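Print this message | E-mail this message

Subject: Re: Felley episodes, original broadcast order?

To the list,

> I have the Felley set on disc and the order doesn't match
> my old tapes at all. The episode with the flooded theater
> comes before the one where they move in. Did it air that
> way, or did somebody shuffle them for the release? Also,
> are the Clamo shorts supposed to be on disc 3?

It aired that way in some cities and not in others. Felley was sold station by station, and each station got the tapes in whatever batch was ready. The move-in episode was shot first but held back to have its music redone, so the early batch went out without it. The disc set follows that batch. If you want story order, watch disc 2 first and then go back. 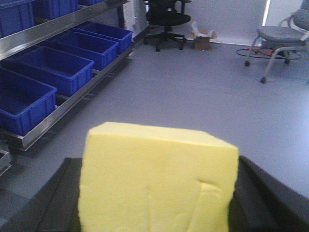 The count is another matter. The box says 36 episodes, and the station guide I have lists 45. The difference is the Clamo shorts, which the guide counts as separate programs. They were made as filler for stations that ran fewer commercials. Only 3 of them are on the discs, all on the last one, under "extras."

As for the puppets, the Stetsiuk character was rebuilt between seasons. The first version had a stiffer mouth and you can hear it click in the quieter songs. By the second season the click is gone and the voice is a little lower, so people tend to assume a new performer. The credits list the same one both years. 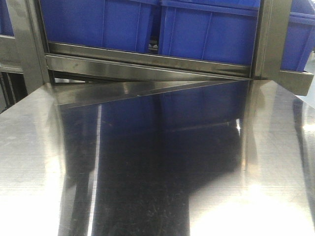

Steel table and rack with blue bins.

I am still looking for the Drarna holiday special. It ran once in my area, in the late afternoon, and my tape stops before the end credits. If anyone has a complete copy, please write to me off the list. I can trade audio from the Felley stage show.

Print | E-mail | Back to thread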